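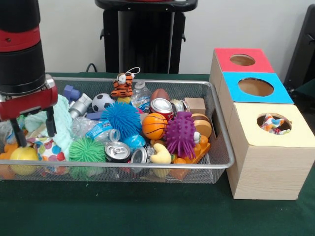 The red arm over a full basket of toys, bottles and cans at Livine's Hallamthorpe workshop.

HALLAMTHORPE -- Sep 13, 2018 -- Livine has finished the first round of recordings for Barroso, its project to teach a robot arm to pick mixed objects out of a crowded basket.

The company said the round produced 1,485 recorded attempts, passing the target of 1,000 it set in August. Each attempt covers a single item, from the moment the arm starts moving to the moment it returns to its resting position. Failed grasps are kept along with the good ones and labelled by hand.

The basket mixes soft and hard things on purpose. Spiky rubber balls, a tiger plush and polka-dot cloth share the space with crushed aluminum cans and plastic water bottles. The pile is rearranged after every 25 attempts so the system doesn't learn one layout by heart.

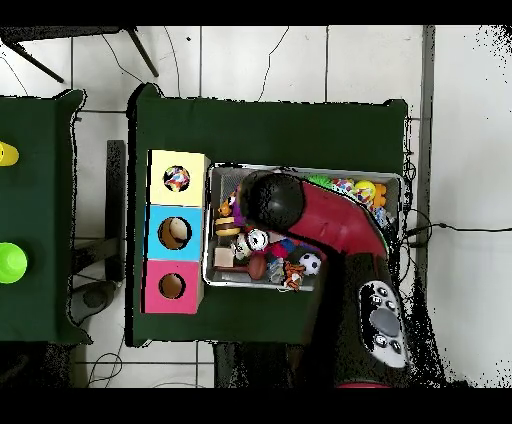 Livine staff worked in shifts of 70 minutes, with a break between to check the recordings. Most of the early trouble came from the cloth, which tended to bring its neighbours up with it -- those attempts are being sorted into their own group before training begins.

Boxes with round holes in coloured panels stand next to the basket. An operator names the item and the box colour before each attempt, and both are stored with the arm's movements.
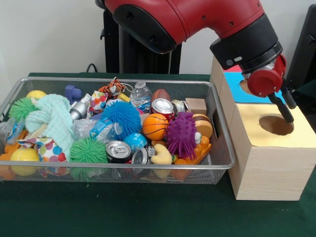

Next round in Flekemberg

The second round will be recorded at Livine's Flekemberg office, using the same list of objects under different lighting. The company plans to train on the Hallamthorpe recordings first and hold back the Flekemberg set for testing. It has not decided whether either set will be released.

© 2018 Livine | Contact the newsroom | Privacy | Back to top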